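Suturing rig FAQ

I get the same questions about the rig often enough that I've put them all on one page. I'll keep adding to it as I go. If you're after the build log, that's separate and a lot messier.

What are you building?
Two small robot arms that stitch up a practice surface. One of them works as a needle driver, the other lends a hand. I call the whole thing Moya, and the software that runs it is Flirnudar (I was tired, it stuck). It's a hobby project, and it will never go anywhere near a person or a pet, so please stop asking about your dog.

Where does it live?
It started in my garage, but the garage hits 12 degrees in winter and my belts went all sloppy, so now I rent a bench at Prasar, the shared workshop behind the tile place. Great neighbours, terrible coffee. The laser cutter there saved me weeks on the base plates.

Did you make the instruments yourself?
No way! The tips are secondhand instrument ends I bought as a job lot. I made everything behind them: the motor packs, the cable pulleys, the mounts, all the aluminium brackets. I had a go at printing jaws early on and they flexed like licorice.

How are the jaws driven?
Cables, running down the shaft from the motor pack. Tensioning them is the worst job on the build. I do it with a luggage scale and a fair bit of swearing, and I redo it after every 100 grasps or so because they creep.

What has it cost so far?
The instrument lot was $395 and that was the big one. The motors came out of dead printers. I've lost track of the screws, and I'd rather not know.

Is it autonomous?
Bits of it. I drive most of a stitch myself from a pair of hand controllers, and Flirnudar takes over for short moves like lining up on the thread. Tying is all me for now. I write a little routine, watch it miss, colour the plot red and write another one.

What's the hardest part?
Thread, easily. I thought it would be the needle, but a curved needle is at least the same shape every time you look at it. Thread kinks and drifts and goes wherever it likes, and dark thread disappears the moment it leaves the light.

Why is everything so dark on your camera?
I use one tight light and switch the rest off. Metal jaws throw glare all over the place under the workshop fluoros, and my tracking code hates it. The price is that I lose the corners, so I try to do the important stuff in the middle.

Do the knots hold?
Depends on the day. I tug each one with tweezers afterwards, and if it slips it goes in the notebook. My tails are too long and uneven, I know. I'm working on getting the knots to sit on the same side of the cut, too.

Can I get the files?
The brackets and pulleys are up in the Flenodari folder, free to use. The code isn't, mostly because I'd be embarrassed. Maybe by December, once I've tidied it.

Can I come and see it?
Sure, if you're a member at Prasar or you come along with one. I'm usually there after 7 pm. Bring your own mug.

Comments (4)

boltbucket: Luggage scale for cable tension is genius, pinching that. Do you measure at the motor or out at the tip?

Reply from author: At the motor, with the jaws parked open. Out at the tip I kept pulling things out of line.

slowsolder: Have you tried a lighter coloured thread? Would save you some grief with the tracking.

Reply from author: I have some in grey, but it washes out completely under the light! Back to dark for now. Latest go is below, feel free to pick on my tails.

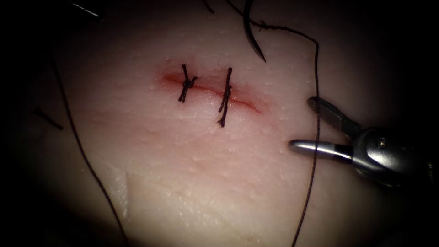
Two stitches in, right half of the cut still to close, needle driver open at the thread.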